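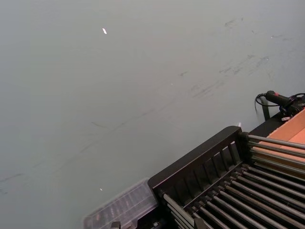
**Gönül Aksoy**
*Community reporter, Plaltdale*

July 16, 2022

Anyone who has walked past the old library in Plaltdale lately will have noticed the lights on rather later than usual, and I'm pleased to say there is a good reason for it. The reading room is opening again in the evenings, up to 15 hours a week to begin with, after a long spring in which it looked as though we might lose it altogether.

Readers with good memories will recall that the evening sessions stopped in April, when the heating failed and the district council at Tarnon said it couldn't promise the money for a new boiler. There was a good deal of grumbling in the queue at the baker's (I did my share of it) and then, rather wonderfully, somebody started a petition. It went round the school gates, the surgery and both pubs, and by the time it was handed in it carried 3,041 signatures, quite a few of them from people over in Prakby who have used our library ever since their own branch shut.

The council met again last month and agreed to pay for the boiler, along with new window catches and a lick of paint for the entrance hall. The work has been done by a small firm from Wumbei, and I gather they were kept very well supplied with tea.

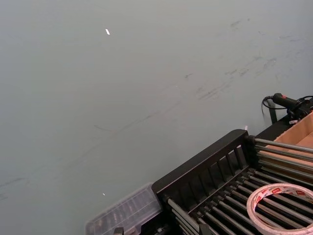
The children's corner will stay where it is, under the big window, and story time carries on in the mornings just as before. What will change is the local history collection, which has been upstairs for as long as I have lived here and has been a real trial for anybody with bad knees. All 1,196 books, maps and parish papers are coming down to the ground floor, where they'll have the alcove beside the issue desk. The old tithe maps are especially lovely, and I do hope more people will ask to see them now that there are no stairs to climb.

I popped in on my way home to have a look at how things were getting on and ended up staying for the best part of an hour, chatting to a retired postman who learned to read in that very room. He told me he used to be sent out for giggling, and he is looking forward to sitting in there of an evening with the newspaper – quietly, he promised.

Two evening sessions will be set aside for homework help during term time, and the staff would be glad to hear from anyone who is comfortable with maths. There's no need to be a teacher. Membership is free as always, and if your card has run out over the past few months you can renew it at the desk – just bring something with your address on it.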